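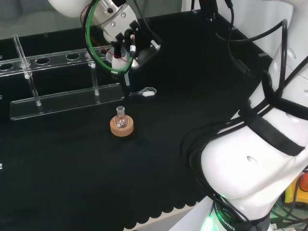 Yesenia Orozco wants to know, before I've even posted anything, whether this is the thing that's going to put lab technicians out of work. Fair question Yesenia, will get to it. Thread incoming, typing this on a bus so bear with me

Open day at Lullason. Chemistry automation lab out on the Surkberg site, past the allotments, terrible signage. Went in twice through the wrong door. They do one of these a year and I missed the one in May so was determined

Format: you get a badge, a pair of safety specs that fit noone, and a slot. Groups of 11. Ours was mostly teachers, one lad who'd clearly read everything ever written on the subject and a retired couple who asked the best questions all afternoon

First surprise is how ordinary the glassware is. I'd pictured special robot flasks, all barcodes. It's a small round-bottom flask sat in a cork ring. Same as the ones I was washing up twenty years ago. Flask with a ground-glass joint and everything

Asked about the cork ring. They tried fancier holders, apparently, went back to cork. Cheap, grips well, and if the arm comes down a touch hard there's a bit of give

Second thing — the cables. My word. Green ones, black ones, a thin red wire tucked in with them, all looped round the gripper. The woman running our demo said cable management is most of her job and she wasn't smiling

She's been on this project three years. It's called Prudura. No idea why, forgot to ask, someone in the group said it sounded like a cheese and that was that for the rest of the session

What Prudura is meant to do: the boring small-scale prep. Add a bit of liquid, stir, wait, take a bit out, write it down, do it again with one thing changed. The stuff a person does fine for a morning and badly by four o'clock

She told us they've logged 2879 runs on it so far. I asked how many worked. "Define worked" — then a long pause — then she said a run that fails and tells you why it failed goes down as a good one. OK. I'll allow it

Someone asked why black mats on the bench. Answer was glare. Clear glass is a nightmare for the cameras, it's basically invisible with bright edges, and a dark matt surface helps a bit. They've spent more time on SEEING glass than on picking it up

This was the bit that stuck with me. A rack made of clear acrylic, glass rod in it, glass flask, clear liquid. For us, easy. You look, you see it. For the machine every one of those is a headache

Retired lady: "why not just paint it all orange then". Demo woman said they did try coloured tape on the rack for a while. Chemists hated it and kept peeling it off

Speed. It is SLOW. I don't know what I expected, car factory I suppose. You could make a tea while it thinks about where to go. They've capped it on purpose with visitors in and even at full tilt it's not quick

The lad who'd read everything was visibly gutted about this. She told him fast and glass don't mix, and that the arm can be left going at night, so who cares if a transfer takes four times as long as you would

Emergency stop is the classic red and yellow job, right beside the base of the arm. We were each told where it was before anything else happened. Before the toilets, even. One of the teachers asked if we could have a go at pressing it. No

Cost, becuase everyone always asks. They wouldn't give a figure for the arm. Did say they've been through about 200 flasks, mostly early on, mostly from the first gripper fingers which were too hard. New ones come from Barrera and are kinder to necks

(necks of flasks. though)

Bit of honesty I liked: there's a list on the wall of things it can't do yet. Screw caps above a certain size. Anything sticky. Powders that clump. Powders in general really, she said a human with a spatula is still miles ahead and will be for a good while

I've fought with clumpy powder myself and felt oddly proud

So, Yesenia's question. I put it to them straight. The answer: nobody's been let go, two of the technicians got retrained to run the thing, and they've just advertised for another. Make of that what you like, it's a firm talking at its own open day and they'd hardly say otherwise

But I did catch one of the technicians by the coffee after, on his own, and asked the same. He said he used to go home with a sore thumb from pipetting and now he goes home annoyed at software. Prefers the second one. Mostly

His main grumble is he still does all the washing up. All of it. Machine that can set up a reaction at 3am, bloke at a sink with a bottle brush the next morning. They've no plans for that bit as far as he knows

Practical stuff if you want to go. Free, book ahead, slots are 58 minutes (odd number, they need the gap to reset the bench). Closed shoes or they turn you away, saw it happen to a man in sandals. Parking is hopeless, get the bus from the station

Under 14s get a seperate session with water and food colouring in place of the real stuff. Looked more fun than ours tbh, could hear them shrieking through the wall

Leaflet says August 2018 and then just "next dates to follow" so keep an eye on the noticeboard at the gate. They don't seem to update anything online

Right, my stop. Will answer questions tonight if I can read my own notes. Yesenia I owe you a longer reply about the night shifts, he did say something on that and I've written it on the back of my hand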